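Sorting cubes by color with the Bollinel desk arm kit

Updated Mar 31, 2024

Quick one. Got the Bollinel kit built, arm moves, now what? Color sorting. Two plates, a few cubes, one evening. You need the arm already assembled and calibrated, if it isn't go do the build guide first, this page won't help.

What you need

Bollinel arm, printed parts and servos mounted
Grustance control software (free version is fine)
Small cubes in red and blue
Two shallow plates, one red rim, one blue rim
Clear tape. More than you think

Step 1. Lay out the table

Plates within easy reach of the arm. Not at full stretch, the shoulder servo gets shaky out there. Mine sit close together on a plain wood top with a metal tray behind. Tape down anything that can slide. I skipped this the first time and redid every position after one bump.

Step 2. Check the cable slack

Do this before you power up!! Wrist wires want a big loose loop. Too tight and the wrist pulls its own plug at full rotation. Too loose, snags on the gripper. Turn the wrist by hand end to end, power off, and watch the loop the whole way. Long run along the upper link gets clipped to the plastic.

Step 3. Teach the drop points

Open Grustance, new job, type "sort". Jog the arm over the middle of the first plate, gripper pointing straight down. Lower till the cube is just clear of the surface. Save as DROP_A. Back up 40 mm, save as HOVER_A. Same again for the other plate, B this time.
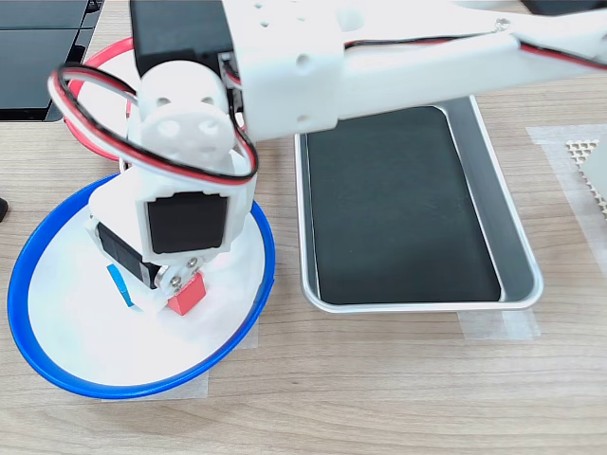
Step 4. Teach the picks

Slower part. Each pick needs a hover and a grab. Start with cubes spaced out, then try a cluster once that works. In a cluster the jaws have to go down between neighbors so open them only as wide as you need, otherwise you shove everything sideways. Speed at 5 for the last bit of the descent. Grip force 300 to start, drop to 226 if the cubes pop out sidways.

A red plate with one blue cube in among the reds makes a good test. Pick the blue, leave the rest alone. 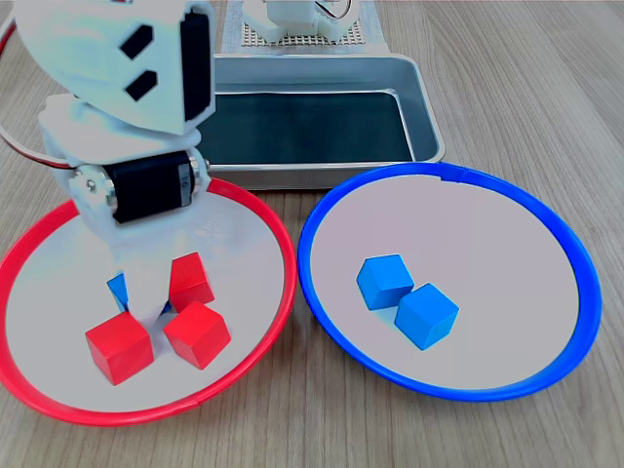

Step 5. Run it

Run once at low speed, hand near the power switch. Then loop it. If it misses on the same side every time, recheck the hover point before you touch calibration, calibration takes forever.

Problems I hit

Cube sticks to one jaw: wipe the jaw, open wider on release.
Arm dips when it reaches: add up to 5 mm to the drop height.
Servo hot: let it rest. Mine got the Stamatopoulos heat sink set later, decent, fiddly screws.
Software loses the arm: bad USB cable. Swapped for a Brolitz one, fine ever since.

Worth buying?

For sorting, yeah. Repeatable enough for small cubes, spare parts are printable. Manual is thin and the gripper chapter is basicly one page. Camera add-on is next, will post when I get it runing.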